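Posted in May by Sorcha Pringle

Progress report to the Hirvonen fund

The Masora dialogue on shared river treaties held 12 sessions this quarter. Delegates from both governments attended all but one. Talks on water quotas are still stuck – the upstream side wants a longer review period.

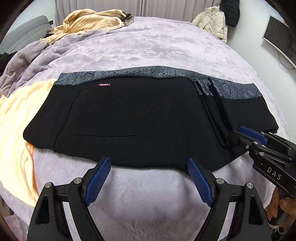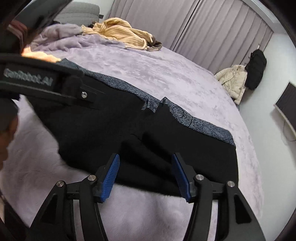
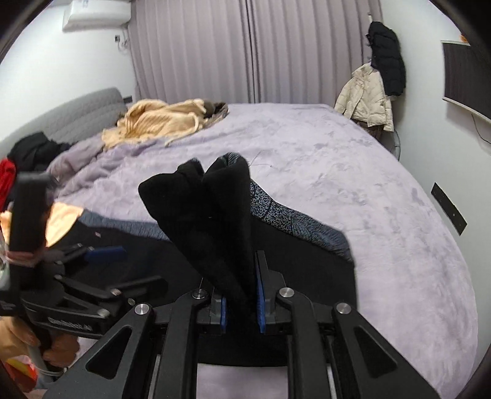
Black garment on a lavender bed cover.

Orhun Tuncer has sent the draft text to 385 officials and researchers. Replies are due by Tuesday.

Contact | © Tingate | Back to top

We use cookies. Accept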